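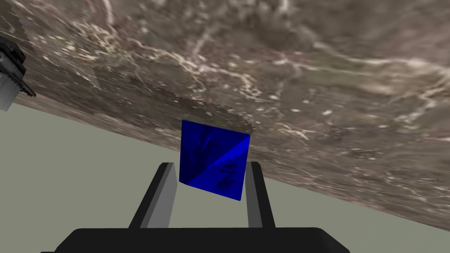

Amparo Puma asked us, after reading an early draft, why we bother rendering a wrist view at all if the head camera already covers the whole table. Fair question! We tried dropping it, and the policy got noticeably sloppier in the last bit of every approach, so the wrist view stayed in.

4.2 Randomizing the room

Cuervo, our scene generator, swaps table materials, wall colors and floor textures between episodes, and my co-author Brayan Ccori kept pushing for more (he would happily randomize the ceiling). I was skeptical – extra clutter slows rendering, and I figured the policy would just learn to ignore it.
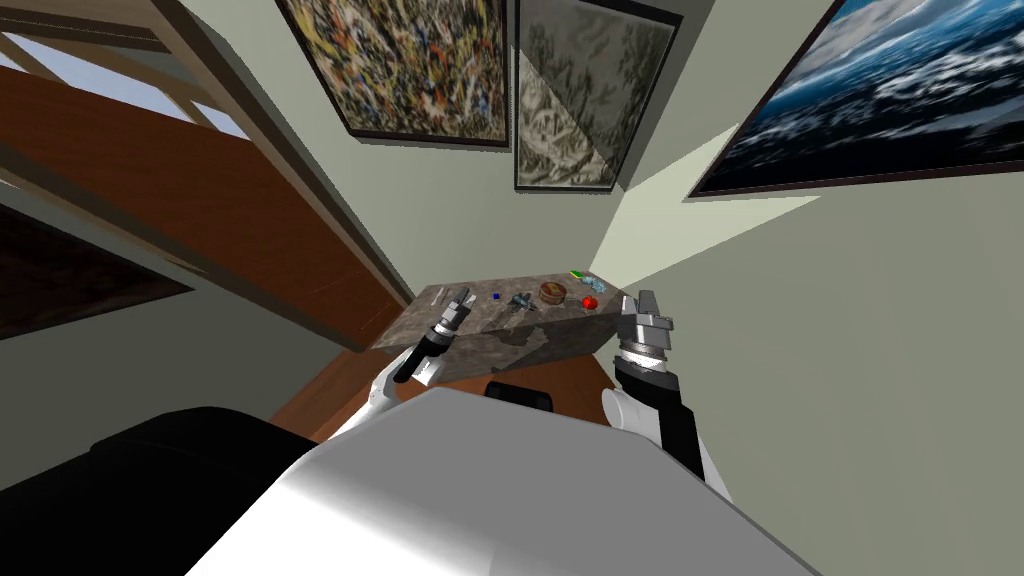
Figure 3. Head view with both arms at the table.

Our training set has 770 episodes, all made in Vatel, and every one gives the policy the head view plus the wrist views. I like the head view best for spotting trouble, and I go through a batch of 20 episodes by eye before each training run. Background matters more than I expected here: with framed paintings on the walls, a splatter canvas has plenty of the same reds and blues we put on the table, and our first detector loved to fire on it. Masking the walls fixed the detector but hurt the policy, so we took the mask out again and trained through the mess – 3 seeds per setting, same learning rate.

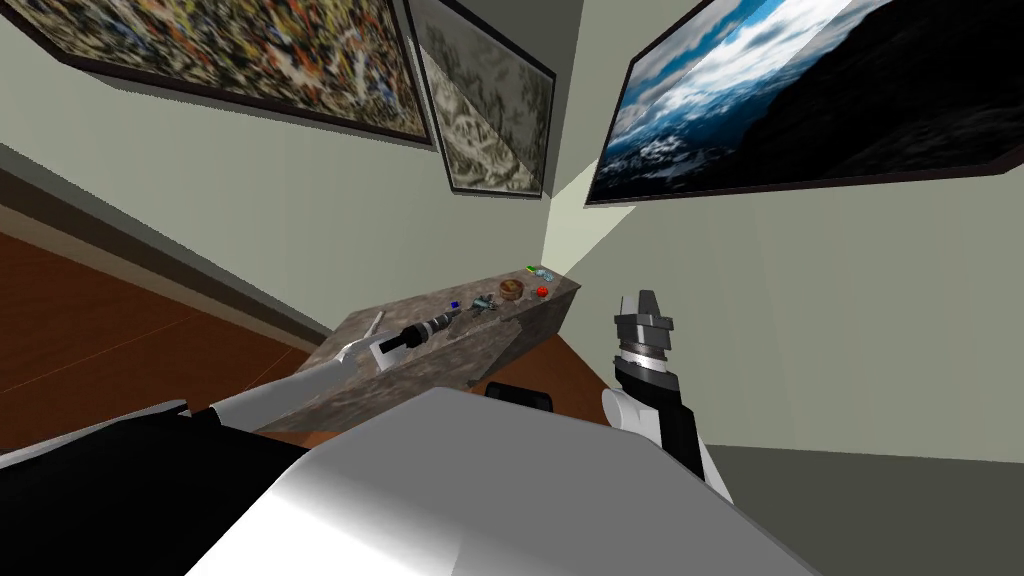

4.3 Choosing which arm moves

We let the policy pick the arm by itself, with no hand-written rule about left and right.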